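Forum > Haushalt & Vorrat > Ordnung und Aufbewahrung
Thema: Knabberzeug sortieren – Kartons, Körbe oder einfach Schublade?

lorraine_m
Beiträge: 36

Hallo ihr Lieben,

ich muss mal ein bisschen ausholen, also holt euch ruhig einen Kaffee. Wir sind im August umgezogen, und seitdem lebt unser ganzes Knabberzeug in einem einzigen tiefen Fach unter der Treppe. Da kommt alles rein, was nach dem Einkauf keinen anderen Platz findet, und natürlich liegt das Knäckebrot immer unter den Erdnüssen und die Erdnüsse unter einer angebrochenen Tüte Flips, die schon längst keiner mehr essen möchte. Mein Mann kauft dann neue Flips. Ihr ahnt, wie es da inzwischen aussieht.

Jetzt hatte ich überlegt, mir von Allska diese stapelbaren Körbe zu holen, die mit dem Griff vorne. Vier Stück würden in das Fach passen, das wären zusammen 47 Euro, und da zögere ich dann doch. Es sind ja nur Chips und Kekse! Wie macht ihr das? Sortiert ihr nach Sorte, nach Haltbarkeit oder nach Familienmitglied? (Letzteres hat meine Schwester versucht, es gab Tränen.)

Liebe Grüße
Lorraine

Vaughan E.
Beiträge: 73

Hallo Lorraine, willkommen im Club der tiefen Fächer. Ich würde die 47 Euro behalten und erst mal mit Kartons anfangen. Im Supermarkt bekommt man die meistens geschenkt, wenn man freundlich fragt, und nach ein paar Wochen weißt du, ob dir die Aufteilung überhaupt liegt. Bei uns haben sich die Maße dreimal geändert. Mit gekauften Körben hätte ich mich schön geärgert.

Wichtig finde ich nur, dass die Deckelklappen wegkommen. Solange die dran sind, klappt immer eine zu, und dann legt jemand etwas obendrauf, und schon ist der Karton ein Tisch geworden.

ketill_l
Beiträge: 17

Da muss ich leider widersprechen, Vaughan. Karton im Vorratsschrank kommt mir nicht mehr ins Haus. Wir hatten vor zwei Jahren Lebensmittelmotten, und die saßen ausgerechnet in den Falzen der Kartons. Das wünsche ich wirklich niemandem, wir haben wochenlang jede Ritze ausgesaugt. Seitdem habe ich Kunststoffkisten von Cusulano, die kann man auswaschen, und wenn ein Beutel reißt, kippe ich die Krümel einfach über der Spüle aus. Ja, die kosten etwas. Die Kisten habe ich aber noch in zehn Jahren.

Vaughan E.
Beiträge: 73

Ketill, das mit den Motten tut mir leid, aber die mögen doch vor allem Mehl, Nüsse und Müsli. Bei verschlossenen Chipstüten mache ich mir da keine großen Sorgen. Angebrochenes kommt bei uns sowieso in ein Schraubglas.

Ataahua_T
Beiträge: 47

Guten Abend in die Runde! Ich bin ganz bei Vaughan und möchte noch ein Lob auf das Etikett anbringen. Wir machen in der Familie alles mit Kartons, einen für Chips und einen für Kekse, und auf jedem klebt vorne ein weißes Schildchen mit roter Schrift und blauem Rand. Bei uns steht es auf Chinesisch drauf, 薯片 für Kartoffelchips und 饼干 für Kekse, und meine Nichte hat auf die Art nebenbei ihre ersten Zeichen gelernt. Eingeräumt wird bei uns auf dem Tisch, da hat man Platz und sieht, was man hat. Ich fange immer mit den Chips an, die großen Tüten zuerst, und die Kekse kommen zum Schluss dran.

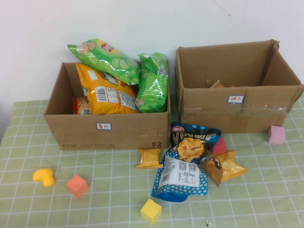
Foto: Ataahua_T, 26. März 2018

Die hohen grünen Tüten stelle ich nach hinten, die dürfen ruhig über den Rand schauen. Die gelbe liegt vorne schräg, die greift man sich dann einfach heraus. Beim Chipskarton habe ich die Klappen ab, da gebe ich Vaughan völlig recht, beim größeren daneben steht hinten noch eine hoch, und die kommt auch noch weg. Das Paketband vorne wirft ein paar Falten, das stört mich nicht weiter.

Was ich dir ans Herz legen möchte, Lorraine: Nimm den Kekskarton lieber eine Nummer größer. Kekspackungen sind oft klein, aber es werden immer mehr, als man denkt, vor allem vor den Feiertagen, und bei Chips merkt man ja schon am Gewölbe der Tüten, wann Schluss ist.

hemi.k
Beiträge: 36

Schöne Schildchen, Ataahua! Und die karierte Tischdecke mag ich auch sehr, so ein Blassgrün suche ich schon lange für unsere Essecke.

Eine Frage hätte ich aber. Stehen die Chips nicht besser liegend? Also, liegen die nicht besser, meine ich. Ich lege alle Tüten flach übereinander, dann passt der Karton noch unter den Einlegeboden. Hochkant ragt mir zu viel heraus, und im Fach unter einer Treppe hat Lorraine ja vermutlich vorne Höhe und hinten keine.

Ataahua_T
Beiträge: 47

Danke dir, Hemi! Mit der Treppe hast du natürlich recht, daran habe ich gar nicht gedacht. Bei uns kommen die Kartons oben auf den Schrank, da ist Luft bis zur Decke. Flach gestapelt zerdrückt es mir die unteren immer, und dann hat man Chips zum Löffeln. Aber wenn man nur zwei Tüten übereinander legt, mag das gehen.

ketill_l
Beiträge: 17

Sieht ordentlich aus, das gebe ich gern zu. Ich bleibe trotzdem bei Kunststoff. Wellpappe hat nun mal Hohlräume, und da kann mir keiner erzählen, dass er die sauber bekommt. Wer es günstiger mag: Die Kisten von Jovitz sind dünner, für Tüten reichen sie aber allemal, die wiegen ja nichts.

lorraine_m
Beiträge: 36

Ach, ihr seid toll, so viele Antworten! Ich habe gestern Abend alles aus dem Fach geholt und auf dem Wohnzimmerteppich ausgebreitet, und unser Kater hat sich sofort mitten hineingelegt. Hemi hat richtig geraten, hinten ist es ganz niedrig, vorne könnte ich hochkant stellen. Also probiere ich es jetzt so: Kekse flach nach hinten, Chips stehend nach vorne, beides erst mal in Kartons, und die Nüsse und das Müsli bekommen Gläser mit Deckel, damit Ketill ruhig schlafen kann.

Ataahua, womit schreibst du die Schilder? Mein Filzstift verschmiert auf den glatten Etiketten jedes Mal.

Ataahua_T
Beiträge: 47

Probier es mal mit einem Lackstift, und dann wirklich eine Weile liegen lassen, bevor du das Etikett anfasst. Ich bin da selbst viel zu ungeduldig und habe schon so manches zweimal geschrieben. Schick gerne ein Foto, wenn alles unter der Treppe steht – und Grüße an den Kater!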